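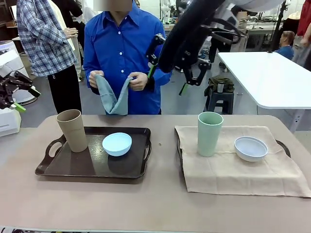

Pedir perdón en condicional

Lucian Manole
2021-02-06

El concejal Florin Vlad pidió perdón la semana pasada en el pleno de Tustimden. Leo la frase tal como la recoge el acta: «Si alguna vecina se ha podido sentir molesta por mis palabras, lo lamento». Después bebió agua y se pasó al siguiente punto del orden del día, que era la recogida de muebles.

Las palabras que habían molestado, por si alguien no las oyó, las dijo en una entrevista en Radio Verach. Le preguntaron por las mujeres de la limpieza de los colegios, que llevan desde el otoño reclamando que se les paguen los desplazamientos entre centros, y contestó que para lo que hacen ya van bien servidas y que en su casa eso lo hace su mujer gratis. El locutor se rió. Se oye perfectamente en la grabación.

Me interesa poco Florin Vlad. Lo conozco desde hace años, coincidimos en el instituto aunque en cursos distintos, y no creo que sea peor persona que la mayoría de los que se sientan en ese pleno. Me interesa la frase, que he oído en boca de tanta gente que ya podría venir impresa en el formulario de toma de posesión del cargo.

La frase tiene un «si» delante. Ese «si» pone en duda que haya pasado algo. Había una cinta, había una carta firmada por las trabajadoras y había bajo la noticia, en la página de la emisora, 2054 comentarios, muchos de ellos insultos que tampoco voy a defender. La molestia estaba comprobada. Cuando alguien dice «si alguna se ha podido sentir molesta» delante de las personas que se han levantado en la sala para decirle que están molestas, las está tratando como una hipótesis.

Luego viene «se ha podido sentir». El verbo sentir traslada el problema a la otra persona. Yo dije una cosa, tú sentiste otra, y en algún punto del camino se torció el asunto, quizá por culpa de tu carácter. Falta en la frase lo único que el concejal podía aportar, que es lo que hizo él. No dice «dije una barbaridad sobre el trabajo de ustedes». No dice «hablé de su sueldo sin saber cuánto cobran». De hecho no menciona el sueldo en ningún momento, y el sueldo era el tema.

Por último, «lo lamento». También lamento yo que llueva.

Sé lo que se contesta a esto porque me lo contestaron el mismo día en la cafetería. Que si pides perdón malo y si no lo pides peor. Que ahora se mira con lupa cada palabra. Que el hombre se disculpó y con eso debería bastar, y que los que seguimos hablando del tema queremos verlo de rodillas. Voy por partes, porque en alguna de esas cosas hay algo de razón.

Es verdad que hay gente a la que no le vale ninguna disculpa. La hay en todos los partidos y en todas las familias. Si Vlad hubiera leído una disculpa impecable, una parte de los que comentaron la noticia habría dicho que se la había escrito otro. Pero la disculpa no iba dirigida a ellos. Iba dirigida a las mujeres que limpian los colegios del municipio, que tienen nombre y a las que se puede llamar por teléfono, y ninguna de las que yo he oído hablar pedía humillaciones. Pedían que retirase lo que dijo y que se sentara a mirar los partes de kilometraje.

Lo de la lupa lo entiendo menos. Un concejal que va a la radio va a hablar. Le pagamos en parte por eso. A un fontanero se le mira la soldadura y no se queja de que vivamos en tiempos muy delicados con las tuberías. Además, la respuesta de Vlad no era un matiz desafortunado que hubiera que buscar en el minuto cuarenta. Era la respuesta entera.

Y lo de las rodillas me parece directamente una trampa. Se presenta la disculpa clara como si fuera una humillación, y así la disculpa a medias parece la opción digna. Pero cualquiera que haya tenido que pedir perdón en su casa sabe cómo se hace. Se dice lo que uno ha hecho, se dice que estuvo mal y se pregunta qué se puede arreglar. Lleva menos de un minuto. Mi hija lo hace con una torpeza enorme, mirando al suelo, pero lo hace, y no la considero humillada cuando termina. Si me dijera «papá, si te has podido sentir molesto porque he rayado el coche», la mandaba otra vez a su cuarto a pensarlo.

Me acuerdo de otro caso, de cuando trabajaba en Nastard, la fábrica de embalajes. El encargado de turno, al que llamaré solo el encargado porque ya se jubiló y no quiero líos con su familia, tenía la costumbre de comentar el cuerpo de las compañeras nuevas. Lo hacía en voz alta y en el vestuario, con los demás delante. Yo estaba delante y no dije nada durante tres años, lo dejo escrito por si alguien piensa que me pongo de ejemplo. Una de ellas acabó quejándose por escrito. La empresa mandó una circular a toda la plantilla, 503 personas, pidiendo disculpas «por cualquier comentario que haya podido ser malinterpretado».

La leímos todos en el tablón. La compañera que se había quejado la leyó también, de pie, con la bata puesta. Quien malinterpretaba, según aquel papel, era ella. Se fue antes del verano. El encargado siguió y los comentarios siguieron, y el papel estuvo colgado hasta que se puso amarillo y alguien lo tapó con el calendario de vacaciones.

Desde entonces me fijo en la forma que tienen estas cosas. He visto la misma fórmula en una clínica dental que había perdido una radiografía, en un club de fútbol por una pancarta, en la residencia Filip cuando dejaron de servir cena caliente a los ancianos una temporada y lo comunicaron lamentando «las molestias percibidas por algunos familiares». Percibidas. La cena estaba fría para todo el mundo, la percibieran los familiares o no.

Supongo que detrás hay abogados o asesores de comunicación, y que su consejo tiene una lógica: quien no reconoce nada no puede ser demandado por lo reconocido. En una empresa puedo llegar a entenderlo aunque no me guste. En un ayuntamiento de este tamaño me cuesta más. A Florin Vlad no lo iba a demandar nadie por decir que se equivocó. Lo que perdía era un poco de cara delante de los suyos, y eso lo quiso ahorrar. Los suyos, por cierto, le aplaudieron. Tres bancadas hay en el pleno y aplaudió una, que es lo habitual, pero me habría gustado que alguno de sus compañeros se quedara con las manos quietas. Alguno tiene a su madre en la plantilla de limpieza.

También hay que hablar de los que estamos fuera. La oposición pidió la dimisión a los diez minutos de emitirse la entrevista, y la pidió con tanto gusto que se le olvidó pedir lo de los desplazamientos. En la nota que repartieron no aparece la palabra kilometraje. Así que entre unos que no se disculpan del todo y otros que exigen una cabeza, la reclamación original lleva dos semanas sin que se hable de ella, y las trabajadoras siguen pagando la gasolina de su bolsillo para ir de un colegio a otro. Ese resultado les viene cómodo a bastantes.

Y Radio Verach tendría que decir algo sobre la risa. El locutor es un buen profesional y no creo que se riera de las limpiadoras. Creo que se rió como nos reímos muchos, por costumbre, para que la conversación no se parase. Yo me he reído así más veces de las que me gustaría contar. Pero estaba en antena, y la pregunta siguiente debió ser otra. Preguntar al concejal cuánto cuesta al mes el desplazamiento entre dos centros habría bastado para que se viera que no lo sabía.

Lo que propongo es modesto. El reglamento del pleno permite que un concejal pida la palabra por alusiones propias en la sesión ordinaria siguiente, que es a finales de febrero. Vlad puede levantarse y repetir la disculpa quitándole el «si». Puede decir qué dijo, a quién y sobre qué. Puede traer el dato de los desplazamientos, que le pueden preparar en una mañana, y decir cuándo se va a votar. Si lo hace, yo mismo escribiré en esta columna que lo ha hecho, y a quien venga después a pedirme que lo siga mirando mal le diré que no.

Si no lo hace, no pasará gran cosa. Volverá a presentarse y seguramente volverá a salir. Las mujeres de la limpieza seguirán entrando en los colegios a las tres de la tarde, cuando salen los niños. Me han dicho que van a ir al pleno de todas formas y que piensan sentarse en la primera fila. Yo también voy a ir.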